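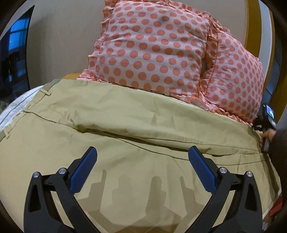

Cotton duvet cover shrank in length but not in width. Can I get it back?
I have a cotton duvet cover that no longer fits the insert it was bought for. Lengthwise it is now 3 inches short and the insert bunches at the foot. The width still matches the label. The color is the khaki-tan one, spread out over the bed, and I would like to keep it because the other bedding was bought to go with it. It has been washed warm with a normal spin, then tumble dried on the cotton setting. The label says 100% cotton, wash warm, tumble dry low. I admit the cotton setting on my dryer is not low. Two things I want to know: why would it shrink in one direction only, and is any of the length recoverable? The seller is a small shop called Tindura and they have not answered my email.
Skye Swanson

One direction is normal for woven cotton. The lengthwise yarns (warp) are held under tension during weaving and again in finishing. The crosswise yarns (weft) are under much less. When the cloth gets wet and is tumbled, the tension that was set into the warp relaxes and the cloth shortens along that axis. On most duvet covers the warp runs head to foot. You can check yours at a seam allowance inside the cover. Pull gently both ways, and the direction with less give is usually the warp.

Part of the length can often be recovered, but do not expect all of it. What I do:

Soak the cover in lukewarm water for 15 minutes with a small amount of hair conditioner or fabric softener. The conditioner only lubricates the yarns so they slide more easily.
Rinse and spin on the lowest speed. It should be damp, with no dripping.
Lay it flat. With a second person at the other end, pull evenly along the length. Work in sections across the full width. If you pull only at the corners you will distort the hems.
Dry it flat or over two parallel lines. Do not hang it from one edge with pegs.
Iron while slightly damp, moving the iron lengthwise.

Measure before and after, along both side seams and down the middle. I got back a little over half on a cover of my own. It will draw up again in the next hot dry, so from then on use low heat and take it out damp.
Hui-mei Chang

Just buy the next size up. I gave up on stretching things years ago.
Dardo Garrido

Agree with Hui-mei Chang on the method, with two additions.

First, check the thread in the side seams. If the seams were sewn with polyester thread, the thread does not shrink with the cloth and you will see slight puckering. In that case you can pull the cloth until the puckers lie flat and stop there, as that is close to the sewn length. If the thread is cotton you have no such reference and need the tape measure.

Second, if stretching leaves you short, let out the foot hem. Many covers have a deep turned hem at the button end. Unpick it, press it open and resew it narrower with a strip of cotton tape behind the buttonholes. Prewash the tape. The old fold line may show on a dyed cover, and the cloth inside the hem may be a shade darker than the rest.
Oisín Scanlon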